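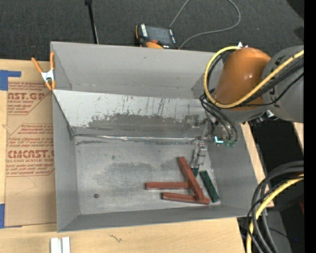
Lorkville Veterans' Circle – minutes of the May meeting

The meeting opened at 7:00 p.m. with Sajib Weerakoon in the chair, and it was lovely to see so many members back after the long winter. The April minutes were read and approved, with one correction to the spelling of Durkum.

Reunion. Deividas Siliņa has been in touch with the old engineer company and has heard back from over 200 people, which drew a round of applause. The Brito Hall can seat 244 for supper, so we may well have a waiting list. Members agreed that widows and widowers should have first call on seats, and Deividas will write to them himself.

Oral histories. We now have 15 interviews on tape, several of them very moving. Sajib reminded everyone – gently, as he always does – that a short visit and a cup of coffee is plenty to start with, and that a member who would sooner not talk should be left in peace. Typing up is behind. Two members offered to help in the evenings.

Money. The pancake breakfast brought in $415. It was agreed to put it toward van rides to the clinic in Durkum.

Other business. The Latine Street flagpole needs a new rope. Sajib will price one before we meet again in June.

The meeting closed at 8:40 p.m.

Lorkville Veterans' Circle | Contact us | Back to top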